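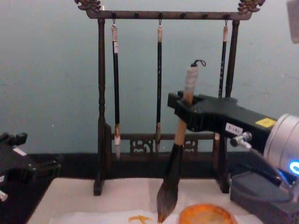
I have an argument going with Ngozi Onyeka about whether you should zero a gripper with the tool in it or out of it. She says out, always, and she's been doing this longer than I have. I say in, at least for brushes, and I'm going to use this page to say why since she can't interrupt me here.

Most of what gets written about painting and calligraphy robots is about the arm. Path smoothing, speed, how the wrist turns at the end of a stroke. Fine! I like that stuff too. But on our cell at Ballside (everybody calls it Trevor, don't ask) I spend maybe a tenth of my time on the arm and the rest of it on the clamp, the paper and the dish.

A fat brush is a terrible tool from a machine's point of view. The handle is round and a bit slick, the bristles are soft, and the point you care about is way down at the far end of all that. If the handle creeps up a hair in the jaws, your first stroke comes out thin. If it tilts, the mark splays out to one side and you get a stubby little blot where you wanted a line. You can chase that in software all afternoon. I have. Emerson Fontes watched me do it back in May, let me get through 30 test sheets, and then reached over and snugged the clamp.

So now my routine goes like this. Brush in, handle clamped above the bristles, lower until the tip just kisses the paper, and set zero right there. One short mark. Look at the mark, with your eyes, before you look at any number on the screen. Then do it again after reloading the ink, because a loaded head hangs differently from a dry one and I don't care what the spec sheet says about repeatability.

Ngozi's point is that a bare gripper gives you a clean reference you can trust for 1000 cycles, and a brush doesn't. She's right about the reference. I just don't paint with a bare gripper. What I'd do, and what we've more or less settled into without either of us admitting it, is keep her number written on the wall sheet and use mine for the day's work. When the two drift apart by more than usual, something's loose.

The other thing I'd push for is boring housekeeping. Wipe the jaws. Check the cable under the wrist for rubbing. Hang the brushes tip down when you're done and don't leave one standing in the dish over lunch, which I have also done, and that brush has never come back to a point. We lose more good sheets to gunk on a clamp than to anything clever, and I'd take eight minutes of wiping over another firmware update any day of the week.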